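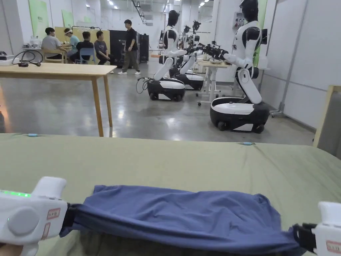
Cloth held at both ends with the hand grippers, Emley workshop.

Cloth handling: progress to 11/19/20

The Gesum set now holds 300 demonstrations of cloth handling, all made by hand with the paired grippers. The target for November is 3649 across all tasks. Each run is limited to 30 seconds.
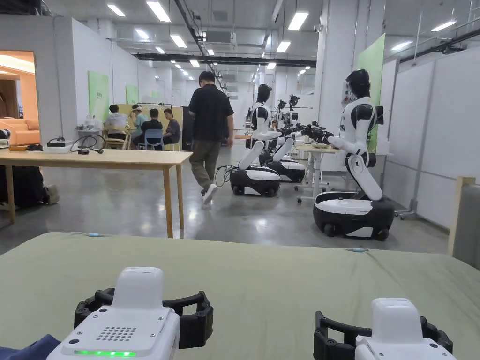 Start poses remain the main source of rejected runs. Operators have been lifting the grippers before recording begins, and Dustel then trims the first movement. Runs should begin with both grippers down on the green cover and the fingers open. Do not smooth the cover between runs; wrinkles in it are wanted in the data. Pan will replay accepted runs on the wheeled robots once 66 of them pass the alignment check.

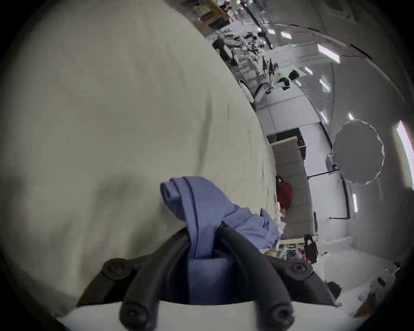 Fingertips closed on a strip of folded cloth, gripper camera view.

Tip views in which the cloth hides both fingers will be marked for review. Remote control sessions are unaffected.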